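From: Ghada Zoubi
To: Istby repair list
Date: 1/9/23
Subject: Re: [istby] Old desktop, is it worth a new processor?

Erdal Kahraman wrote:
> Hi all, I've been given an old tower by my brother-in-law and I'd
> like to get it going for my daughter's schoolwork. It turns on, the
> fans spin, nothing comes up on the screen. Somebody at work reckons
> the processor is cooked and I should just buy another. I've never
> had one out before. Is it hard, and is there anything I should look
> at first? The old paste looks like dried toothpaste.
> Erdal

Hi Erdal, and hello to everyone I haven't caught up with since August,

Good on you for having a go! I'd hold off on buying a processor for now. I've been fiddling with these old machines for 14 years and I can remember 2 processors that had truly died, and one of those I'd dropped on the garage floor myself. Memory is a far more likely culprit, so please start there. Pull the plug out of the wall, take all the sticks out, then put one back on its own and push until the latch clicks. You'll need to push harder than feels polite. If that gets you nowhere, try the same stick in a different slot, and then a different stick. It's dull work but it has saved me a lot of money over the years.

While you're in there, have a look at the coin battery. A flat one usually only makes the computer forget the date, but I had an old Farah tower that sulked with a black screen until I changed it, so these days I swap it as a matter of course.
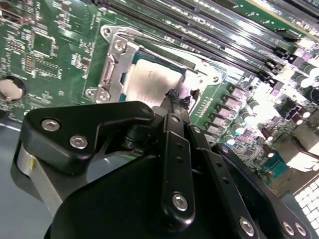 If you do end up lifting the processor out, go slowly and have good light. Warm the machine up first if it will run for ten minutes, as the old paste lets go of the heatsink much more easily, and twist gently before you pull. Then switch off and unplug before your hands go anywhere near it. Clean the metal top with isopropyl and a coffee filter – paper towel leaves fluff everywhere. Release the lever, raise the plate and lift the chip straight up by its edges. Look for the little triangle on the corner before you move it, and take a photo with your phone, so you know which way round it goes back. It should drop into place under its own weight. Please don't press on it!

For fresh paste, a dab the size of a pea is plenty. Raed Tarawneh swears by spreading it with an old library card and we have agreed to disagree.

I have a box of odd memory sticks here and you're welcome to borrow a couple if you tell me what's printed on the label of yours.

Cheers,
Ghada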